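3.2 Tableware and trays

The sorting trials used everyday tableware of the kind found in a shared kitchen. Plates were bought in two lots from Fomero and Drandico, 46 pieces in all, and were washed and dried before each session. Pieces with chips or a rough foot ring were set aside, as these tend to catch on a neighboring plate and change how the stack settles.

Plates were placed in plastic trays on a wooden tabletop. We chose open trays over slotted racks because the canteens we visited in Skitcombe store clean plates this way - loosely, with different colors mixed together. The position of each plate in the tray was not fixed in advance. Figure 2 shows a tray in use.

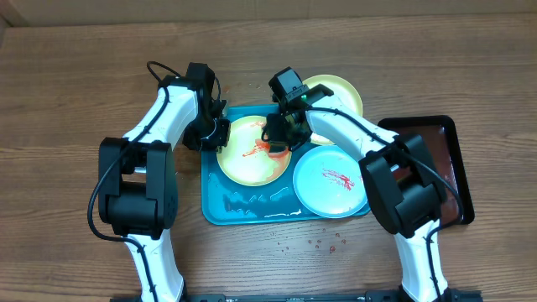
Figure 2. Teal tray with plates on the wooden tabletop, with a gripper at the right rim of the yellow plate.

A plate was counted as sorted when it had left the tray and come to rest without touching another plate. Of 252 placements, 219 met this rule. Most of the remaining cases involved two plates of similar size lying one partly on the other, so that lifting the upper rim also moved the lower plate. Color had little effect on the outcome. Plate depth mattered more: shallow plates lay close to the tray floor and left a narrow gap under the rim, while deeper ones could be reached from the side. The Yazıcı procedure for scoring partial lifts was followed without changes, except that slips of under 2 seconds were not logged.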